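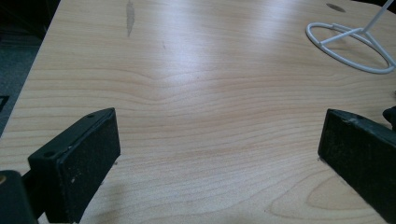 Ticket 3706 – Spinner rack wobbles, table mark won't come off
Opened by: Ermira Krasniqi
Product: Pumbridge countertop spinner, white wire
Status: reopened

I'm reopening this. It was closed with the note "customer to level surface" and I don't accept that the surface is the problem.

To repeat what I wrote the first time: the rack rocks when I turn it. The base is a plain ring and it ought to sit flat on a flat table. Support at Plavska told me wood tops are often bowed and that I was probably fooled by the grain, which does dip in the middle and looks like a low spot if you want it to. I put a steel ruler across it in both directions. No light under the ruler. So much for the dip.

Tried since then:

- Moved the rack to the other side of the cable hole. Same rocking.
- Turned the ring a quarter turn and marked where it lifted. The lift moved with the ring. To me that says ring, whatever the help page says.
- Put felt pads under the ring as advised. 2 of them made it worse, and taking them off got me back to where I started.
- Put it on the kitchen floor tile. Rocked there too.

The second suggestion was that I had "loaded it unevenly." It came with a card saying it is fine for scarves, ties and small accessories.

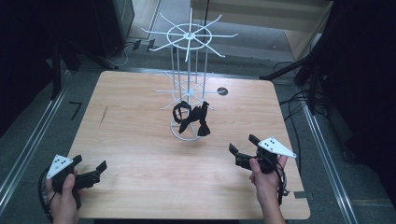 One black fabric piece on the lower arms is not a load. If a rack with hooks on two levels can't take something that light on one side, then I'd like to know what the upper wheel is for. I've also had it completely bare and it rocks just the same, so please don't send me the weight chart again.

About the mark on the table. I was told the gray smudge must be from the ring scraping and that a Testent pad would lift it. I doubt the first part, given that a white ring shouldn't leave a gray mark, and the pad did nothing in 32 strokes except make my wrist sore. I am not going to try it harder on a pale wood top. If somebody there has used the pad on this kind of finish, tell me. If not, take it off the list of fixes.

What I want: a replacement base ring, checked on a flat plate before it ships. Not a discount code.

Update, 4:10 p.m. – Support replied asking me to tighten the center pole. Did it. The pole is firm. The ring still lifts.

Update, January – Replacement ring promised. I'll believe it when it's on the table. Leaving the ticket open.

2 people found this useful

Comments (3)

babić_shop: Same rack, same rocking. I bent the ring back by hand over a table edge. Worked, mostly.

Ermira Krasniqi: "Mostly" is what worries me. And I'd rather not bend something I might have to return.

tall_order: Try a pencil eraser on the gray mark before anything rougher. It got a shoe scuff off my desk, though mine is darker wood.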